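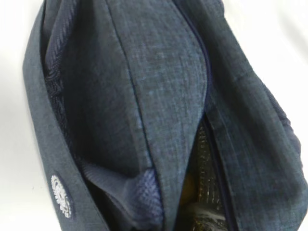
The blue-gray one, with the navy trim and the little embroidered patch.

So I finally made it to the open house at the Grakis bag works, and I have to tell you, I went in thinking I'd stay half an hour and came out when they were stacking the chairs. It was a Sunday in December, freezing, and the line ran past the loading dock by the time I'd parked (go early, the lot is tiny). They let in 200 people per session and hand you a paper sticker with your group number. I was in the second group.

First stop was the cutting room. Rolls and rolls of cloth up to the ceiling! The guide told us one roll on the big rack holds 1000 yards, and I spent way too long petting the sample swatches. I love a heathered fabric, the kind where light and dark threads get all mixed up so it's blue from across the room and then slate and charcoal when you get your nose in it. It hides everything. My old school bag was plain navy and showed every crumb.

Then sewing, which was loud and wonderful. We watched a woman put a zipper into a side panel in less time than it takes me to thread a needle. The thick ribbed webbing for the straps goes on a different machine, a heavy old thing that thumps so hard you feel it in your shoes. I asked how many bags they'd finished that month and the answer was 2368, repairs not included.

The repair bench was my favorite, though. People mail in bags from years back and they get new pulls, new trim, whatever they need. There was a green Veroder duffel waiting its turn that looked like it had been dragged behind a truck.

Small complaints: the coffee ran out before my group got to it, and the Valdovinos building next door, where they do the embroidery, was closed to visitors. I'd have loved to see the patches being stitched. Maybe next year?

The seconds table was by the exit and I did not behave. I came home with two pouches and a tote with a crooked seam that I can't even find anymore. Cash only, by the way.

Print this page | E-mail this to a friend

Recent posts
A rainy afternoon at the Fisten button museum
What I keep in my car for day trips
Flea market finds, part two

This site uses cookies to remember your settings. By continuing to browse you agree to their use. OK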